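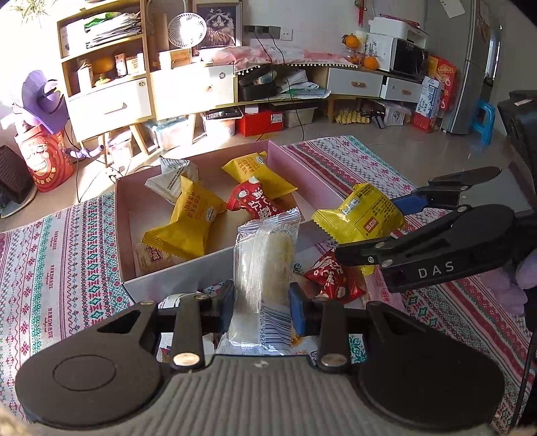 Photo: Lempi Pesonen

How to claim your money back after a canceled or late flight

My flight from Wostau to Drudthorpe got pulled from the board on a Tuesday night, and I was stuck until the next afternoon. I'd never filed a claim with an airline before, so I made every mistake going. It took me 56 days and a lot of hold music, but I got $354 back, and I think you could do it in half the time!

Step 1. Get the reason in writing

Before you leave the gate, ask the agent why the flight is delayed or canceled, and ask for it by email or text. My airline (Nallero, a small regional outfit) told me "crew" at the desk and "weather" on the phone. Guess which one pays less.

Step 2. Keep every scrap

Boarding pass, bag tag, hotel bill, cab receipt, the sandwich you bought at midnight. Snacks count as meals with a lot of carriers, so hang on to those receipts too – I tossed mine and I'm still mad about it.

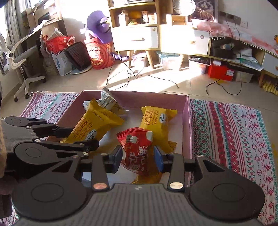
Step 3. Don't grab the voucher

They'll offer you one fast. Mine was 3000 bonus miles, and it came with a little box to check that said I wouldn't ask for anything else. Read that part twice. If you'd like cash, say so and wait.

Step 4. Send one short claim

Use the form on the airline's site if there is one. Put in your booking code, flight number, how late you got in, what you spent, and the total you want. I wrote a page and a half about my feelings the first time (my sister was getting married, okay?) and got a canned reply. The second one was five lines and a real person answered.

Step 5. Nudge them, then go higher

No answer in 2 weeks? Reply to the same email so the case number stays put. After that, look up who handles passenger complaints where you flew from and send them the whole thread. I copied Nallero on mine and the refund hit my card that same week.

Comments

Sebastián Palma: Does this work if you booked through an agency? I used Trnka and they keep sending me back to the airline.

Lempi Pesonen: Ask Trnka who charged your card. Whoever's name is on the statement owes you the ticket part. Meals and hotel I'd still send to the airline.

Sebastián Palma: It was Trnka on the statement. Writing to them tonight, thanks!

Filed under: Air Travel, Delays & Refunds

Contact | Copyright, all rights reserved | Back to top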